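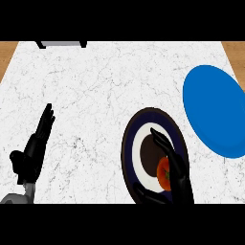
Andulon kitchen sim pack, worth it?

toltham_dan
Trial runs out at 6 tonight. Two-hand tasks load fine and the tomato and plate one is decent. 85 a seat seems high.

ofitzgerald
We pay it at Wultance. Finger contact is better than the Nic Giolla kit — setup took me 8 minutes.

gripnotes
Disagree on contact. I ran 100 grasps and soft items still slid through the thumb.

ofitzgerald
Which build? October fixed that for us.

gripnotes
October. Same result.

— Oisín Fitzgerald, send me your config then.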